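Community Kitchen Help > Side Dishes and Baking > Make-Ahead

Holding scalloped potatoes for a large dinner without the sauce separating

Posted by Sisis

I am responsible for the side dishes at a seated dinner in March for 23 guests. The menu calls for scalloped potatoes, prepared in advance and reheated on site. The kitchen at the hall has one standard oven, which must also be used for the rolls, and one warming cabinet of uncertain age.

At a trial last month I prepared a half quantity according to the following method. Russet potatoes were peeled, sliced by hand, and layered raw with onion. The sauce was made from butter, flour, whole milk and sharp cheddar, and was poured over while hot. The dish was baked covered until tender, cooled, refrigerated overnight and reheated the next afternoon. The flavor was acceptable. The sauce, however, had turned grainy, and a thin layer of clear liquid had collected at the bottom of the dish. The slices in the center were also firmer than those at the edges.

I would be grateful for advice on three points: whether the potatoes should be cooked before assembly, whether a different cheese would hold better, and how long the finished dish may reasonably wait before it is served. Dinner is at 6:30 p.m., and the oven is available to me only until 5:45. I would prefer not to use canned soup, although I understand that it is a common solution. 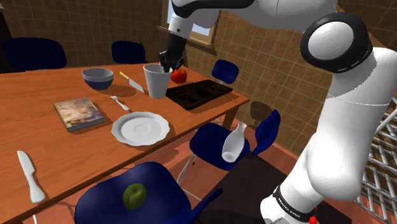 A long table with tableware and food.

Posted by Utell

The difficulty described above is a frequent one and has several causes, which are best treated separately.

The grainy texture most likely comes from the cheese. Aged cheddar tends to release its fat when it is heated for a long time, and your method heats it twice. It is advisable to replace at least half of the cheddar with a younger, softer cheese such as Monterey Jack, fontina or a mild Gouda. The cheese should be grated from a block and stirred into the sauce after the pan has been taken off the burner. If a sharper flavor is wanted, a teaspoon of dry mustard will supply it, and a small amount of aged cheddar may be scattered on top for the final baking only.

The liquid at the bottom comes largely from the raw potatoes and onion, both of which give up water in the oven. Simmer the sliced potatoes gently in the milk for the sauce until they bend but do not break. Lift them out with a slotted spoon and use the same milk to make the sauce. It will already contain some potato starch, so the flour can be reduced slightly. Do not rinse the slices at any stage. The onion should be softened in the butter first.

The firm center is a matter of thickness. Hand slicing is rarely even enough for a deep dish. A slicer set to an eighth of an inch will correct this, and the guard should be used. Two shallow dishes will also heat more evenly than one deep dish, provided that both fit on your oven racks.

For the schedule, I would suggest the following:

Day before: simmer, assemble and bake covered until just tender. Cool in shallow dishes and refrigerate promptly.

4:15 p.m.: remove from the refrigerator while the oven heats to 350 degrees.

4:40 p.m.: place in the oven, covered with foil.

5:30 p.m.: check that the center has reached 165 degrees. Uncover, add the topping and bake for 15 minutes more.

5:45 p.m.: transfer to the warming cabinet, loosely covered.

The dish should be kept at 140 degrees or above until it is served. As the cabinet is of uncertain age, please test it beforehand with a reliable thermometer — the dial alone should not be trusted. Ceramic or glass dishes should not go directly from the refrigerator into a hot oven unless the manufacturer permits it. Metal pans avoid the question altogether.

Posted by Mizuno

Just use the canned soup. I have made it that way for 14 years and the dish always comes back empty. One can per pan, thinned with milk.

Posted by Nima

I agree with the first reply on the subject of cheese, but would differ on one point. In my experience the dish keeps better when part of the milk is replaced with heavy cream — perhaps a third. Cream is much less likely to curdle on reheating, and the flour can then be reduced further. The result is richer, so portions may be made smaller.

Yukon Gold potatoes are also worth considering. They hold their shape better than russets after a night in the refrigerator, although the sauce will be a little looser. If you change the potato, please run a second trial before the dinner, as the simmering time will differ.

The rolls can be baked ahead and warmed in foil during the last few minutes, on the rack below the potatoes.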